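How Do Grown-Ups Choose a Robot? A Guide for Younger Readers

Published by the Porcombe Centre for Learning and Skills
For readers aged eight to eleven

Many people think that the hardest part of having a robot is making it move. Before a robot can move at all, however, somebody has to choose it, pay for it and find a place to put it. This work is called planning. It takes a long time and it involves a good deal of adding up.

At the Porcombe Centre we have a small robot sorting table. Its work is to move packets and cartons between containers. This guide explains how a table like ours is planned and what has to be bought. Words that may be new to you are explained as we go along.

What is the job?

Planning begins with a question: what is the job? The answer has to be written down clearly. "We want a robot" is not a good answer. "We want to move small cartons and tubes from one container to another" is much better, as it tells the planners how big the objects are and how far they have to travel.

The planners then ask who does the job now. A person can pick up a carton without thinking about it. Your fingers feel how hard to squeeze, and your eyes tell your hand when to stop. A robot needs a part for each of these things, and every part has a price.

Sometimes the answer at this stage is that no robot is needed. If a job takes a few minutes a week, it is usually cheaper and quicker for a person to carry on doing it. Good planners are willing to say so.

The main parts

A robot arm is a little like your own arm. It has joints where it bends and stiff parts in between. At the end, where your hand would be, there is a tool. The tool for picking things up is called a gripper. Many grippers have two fingers that move towards each other, as your finger and thumb do when you pick up a pencil.

The arm and the gripper are often sold separately. This surprises people who are buying for the first time. They see a price for the arm, and only later do they notice that it comes with nothing on the end! A cable may be needed to join the gripper to the rest of the machine, and that may be a separate line on the bill as well.

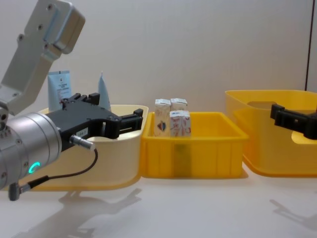 One arm or two?

A second arm can be very useful. One arm can hold something still while the other works on it, or each arm can look after its own side of the table. Two arms also cost a great deal more than one. They need two grippers, twice as many spare parts and a careful plan so that they do not bump into each other.

At the centre we looked at arms from two suppliers, Presex and Gronow. Both were asked the same questions:

How heavy an object can the arm lift?
How far can it reach?
Which grippers will fit on the end?
Who will mend it if it breaks, and how soon can they come?
Will spare parts still be sold in a few years' time?

It is important to ask every supplier the same questions. If you asked one shop the price of a bicycle and another shop the colour, you could not compare the two.

We chose two arms from Gronow. The Presex arms could reach further, but our table is small and we did not need the extra reach. Paying for something you will not use is a common mistake in budgets, and it is made by adults as often as by children.

What is a budget?

A budget is a plan for spending money. It shows how much there is and what it will be spent on. The arms were paid for from a large fund which the centre keeps for machines. The smaller things had a budget of their own, and this is the one we shall look at, as the sums are easier to follow.

We had £900 for the smaller things. First we made a list of what we wanted:

Containers in different sizes and colours
Cartons, tubes and packets to practise with
Ties to keep the cables tidy
Spare finger pads for the grippers
A cover for the table

The total came to £783. To find out what would be left over, we took £783 away from £900, which gave £117. You may like to check this on paper.

We did not spend the £117 straight away. Money that is kept back in case something goes wrong is called a contingency. It is a long word for a simple idea – you may have done the same with your pocket money on a school trip.

Why spend money on containers?

A container may seem too ordinary to plan for. For a robot sorting table it matters a great deal. The walls must be low enough for the gripper to reach over, yet high enough to stop things from falling out. A wide opening gives the gripper more room. Containers in different colours help the people working at the table to talk about them clearly, so that "put it in the yellow crate" is understood by everyone.

Objects to practise with must be planned too. We use some that stand up with a pointed end, some with a folded top and some that are shaped like a wedge. Each is held in a different way. If a robot only ever practised with one kind of box, its owners would not know whether it could manage anything else.

The space between the containers and the arms has to be thought about as well. An arm needs room above the table so that it can lift an object clear of a rim before moving across. Our planners measured the height of the tallest container before they decided where the arms should be fixed.
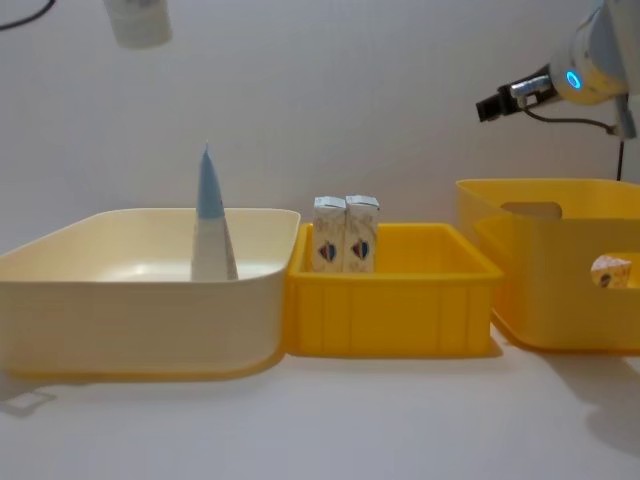 Costs that come later

The price on the day of buying is only part of the cost. A pet rabbit is a useful comparison. The rabbit itself may not cost very much, but it will need food, bedding and visits to the vet for years afterwards.

A robot does not eat, but it does use electricity. It needs to be cleaned and checked. Small parts wear out and have to be replaced. The people who use it must be trained, and training takes time. The computer program that controls it may need to be paid for every year.

Our sorting table is checked by an engineer from Cirkau. Each visit costs £135, and there is a visit every February. Because we know the cost and the month, we can put the money aside beforehand.

We also buy new finger pads for the grippers. A pair costs £27. To find the price of two pairs, double 27 and you will get £54.

Keeping people safe

Safety comes into the budget from the very beginning. A robot arm cannot tell that your hand is in the way unless it has been built and set up to do so. Planners must think about where people will stand, how the machine can be stopped quickly and who is allowed to switch it on. Children visiting the centre watch from behind a line on the floor, with a member of staff beside the stop button at all times.

Plan your own robot

You can try planning at home or in the classroom with paper and a pencil.

1. Choose one small job, such as putting pencils back in a pot.
2. Write down the size and shape of each thing that has to be moved.
3. Draw the table from above and mark where the containers will go.
4. Decide whether you need one arm or two, and write down why.
5. Make a list of everything you would have to buy, including the small things.
6. Give yourself a budget of £900 in pretend money and set part of it aside as your contingency.

Ask someone else to read your plan. They may spot something that you have left out.

Words to remember

Budget: a plan for spending money.
Contingency: money kept back in case something goes wrong.
Gripper: the part of a robot that picks things up.
Supplier: a business that sells things to other people or organisations.

Teachers may copy this guide for use in class. Page last checked on 18 October 2023.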